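Ticket: door-open task stalls after import, Lomutwood sim kit
Opened by: Kayode Omoregie
Assigned to: Malou Sveinbjörnsson
Status: waiting on customer

Kayode: Door pack loads fine in the Hedegaard viewer. Training runs, but the reward goes flat after step 2000 and stays there to 3000. Same with the batch size at 50 and at 200. Policy reaches toward the door and stops short of the lever.

Malou: Did you change the handle offset in the door config?

Kayode: No, stock file. Only the floor material.

Malou: Please reset the scene, save one render from the policy camera and attach it. Also send the joint limits for the hinge.

Kayode: Limits attached as text. Render below. 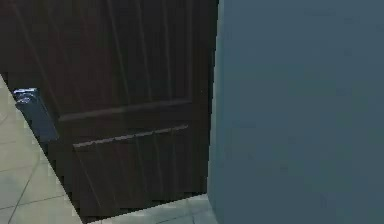 Ticket last edited in October, 4:40 p.m.

Malou: Thanks. The lever is in view, but the blue-gray surface takes up the whole right half. Move the camera back, rerun from a clean checkpoint and post the reward log. Leave the hinge limits alone for now.

Brorholm Support | Contact | Copyright Brorholm | Back to top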